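Embossed Glass Vase, bottle shape
Abella range, sold by Molludbridge Home

Colors: yellow, clear
Sold: singly, or as a pair (one of each)
Stems: not included, see bottom of page

Small-necked vase with a raised pattern all over the shoulders and ribs round the base. Short neck, flared rim. Pressed glass, so expect the odd tiny bubble or seam line. Not a fault, please don't send back for that.

Made for a few stems, not a big bunch. Two or three in the yellow looks right to us. More than that and the leaves start fighting each other at the neck. If you want a fuller look, go for the clear one and let the leaves overlap, it hides the stems a bit.

Color is in the glass, not painted on. You still see the stems through it, just dimmer. Looks best near a window or on a polished table where it throws some gold.
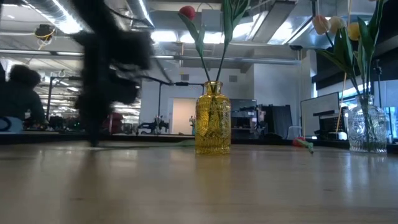 Page last changed: Wednesday, December 10, 2025 (A. Castillo) - pair price corrected, stem notes added

Yellow with red tulips is the combination we get asked for most. Clear one goes with anything, peach, cream and yellow-orange tulips in ours. All artificial. The leaves are long on these so give them room, and put the heavier side toward the wall.

Filling it
- Put stems in one at a time, bare end first. Fold the leaves up against the stem with your fingers and let go once its through the neck.
- Bend the stem before it goes in, not after. There's wire in the Allik stems, they hold.
- Two stems will fall into a V by themselves. Third goes in the gap.
- Lay your stems out flat on the table first and pick the order. Saves a lot of pulling back out.
- If it feels tippy with tall stems, drop in a handful of glass beads or clean gravel. Dry is fine for artificial.

Fresh flowers ok too. Fill no more than two thirds, change water every other day. Narrow neck so use a bottle brush.

Care
Hand wash only, warm water, drop of dish soap. No dishwasher, we have seen the rim chip. For cloudy glass use white vinegar, leave overnight, rinse. Felt pads for the base are in the box (4 per vase), stick them on before it goes on a wood table.

Stems
Allik artificial tulips, sold separately. Red, peach, cream, yellow-orange. Packs of 2 or 4. Dust with a soft paintbrush, dont soak them.

Trade
Boxes of 100 or 200 for venues and event hire. Allow extra time on yellow, next delivery of that color is due in July. Smaller trade amounts, ask Aileen Castillo at the Molludbridge desk and she will see what's on the shelf. Orders ship through Codeck, tracking comes from them and not from us.

Breakages: keep the box, send a photo of the box AND the glass, we replace.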